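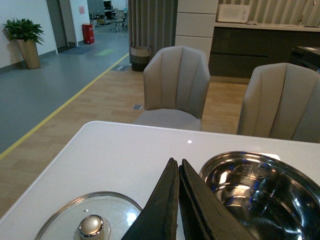 Stainless stock pot keeps getting white spots and rainbow marks, is it ruined?

Posted 17/07/2019 in Kitchen and Household
Viewed 2580 times

I bought a big stainless steel stock pot three weeks ago, a Juso, the largest one they had. I use it for soup and for boiling corn, and once for a double batch of tomato sauce. After the second or third use I noticed small white spots on the bottom inside. They don't come off with dish soap and a sponge. I can't feel most of them with a fingernail, but a few feel like tiny pits.

There is also a blue and yellow tint that looks like oil on a puddle, mostly on the bottom and a little way up the side. That part is smooth.

Things I have tried so far:
Soaking overnight in hot water and dish soap. No change.
Baking soda paste and a soft sponge. It took off some stuck-on sauce but not the spots.
The dishwasher, once. I think it got worse.

We moved to Stitonlow in the spring and the water here is a lot harder than what I'm used to. The kettle gets a crust in it. I usually fill the pot with cold water, add the salt, put it on the burner and go do something else until it boils.

I would like to know if the pot is safe to cook in, if the spots will come off, and if I should try to return it. The store gives you 45 days. I don't want to use steel wool on it if that will make things worse.

- dunmore_kate

3 answers

Answer by Prasetyo Latuheru (accepted)

It is not ruined and you can keep cooking in it. You have three separate things going on, and they need different treatment.

1. White or chalky spots that you can't feel, or that feel slightly raised. This is mineral scale from hard water, the same stuff as in your kettle. Dish soap won't touch it. Put in one part plain white vinegar to three parts water, enough to cover the bottom by an inch or so. Bring it up to a simmer, turn off the heat, and leave it until it is cool enough to handle. Pour it out, wash with soap, rinse, and dry with a towel right away. If there are rings higher up the wall, wipe them with a rag dipped in straight vinegar. A thick layer may need a second round.

2. The blue and yellow tint. That is called heat tint. Steel has a very thin oxide layer on it and when the metal gets hot the layer thickens a little and shows colors. It doesn't hurt anything. Vinegar usually takes off most of it, so you may find it is gone after step 1. If not, use a powdered cleanser made for stainless steel, the kind with oxalic acid in it. Make a thin paste, rub gently along the direction of the grain if there is one, leave it for a minute at most, and rinse very well. Don't use it in the same session as bleach or anything with bleach in it.

3. The tiny pits you can feel. These are from the salt. When you put salt in cold water it sinks and sits on the bottom in little piles, and the chloride eats small holes in the steel before it has a chance to dissolve. Pits don't come out. They also don't matter for cooking. You can stop new ones from forming by waiting until the water is boiling, adding the salt then, and giving it a stir.

Don't use steel wool. It scratches, and bits of it can stay behind and rust, and then you have orange spots as well. Bleach is also bad for stainless. A nylon scrubber is fine.

About the dishwasher - the pot may say it is dishwasher safe, and it won't fall apart in there, but with hard water every drop that dries on the metal leaves a spot. Detergent can be rough on the finish too. I wash big pots by hand and dry them with a towel before they go back on the shelf.

As for returning it, I wouldn't bother. Pitting from salt is normally treated as wear and most stores won't count it as a defect. If the bottom is warped and the pot rocks on a flat counter, that is a different matter and I would take it back.

Comment from dunmore_kate:
Did the vinegar last night. The white marks are gone and so is nearly all of the rainbow. There are four or five pits left like you said. I've always salted cold water, my mother did too, but she had enamel pots. Thank you.

Comment from Prasetyo Latuheru:
Good. Do the kettle the same way while you have the vinegar out.

Comment from r_haskin:
Can you do this in a pot with an aluminum layer in the base?

Comment from Prasetyo Latuheru:
Yes, if the aluminum is sealed inside the steel. If you have bare aluminum showing on the outside, just keep the vinegar on the inside of the pot and wipe up any drips.

Answer by gwen_t

Lemon juice works and smells better than vinegar. I cut a lemon in half and rub it on. For a pot that size you would need a lot of lemons though. Cream of tartar is another one, a couple of spoonfuls boiled in water.

My pots are Nilard and they are 20 years old and they all have marks. I stopped worrying about it. If it bothers you, get a water filter jug and use that for the last rinse.

Comment from r_haskin:
Filtering water to rinse a stock pot seems like a lot of work. Drying it with a towel does the same job.

Answer by bo1972

Take it back while you still can. I had one from Khoo and never got a spot on it, same hard water. You get what you pay for. The cheap ones are thin and the handles get loose too.

Comment from gwen_t:
She didn't say anything about the handles. And any stainless pot will spot if you let hard water dry on it.

Comment from bo1972:
Mine didn't.

Related questions
How to get burned milk off the bottom of a pan
Is it OK to store soup in a metal pot in the fridge?
Kettle scale comes back after a week
Lid stuck on pot after cooling
Can I use a 900 watt hot plate for canning?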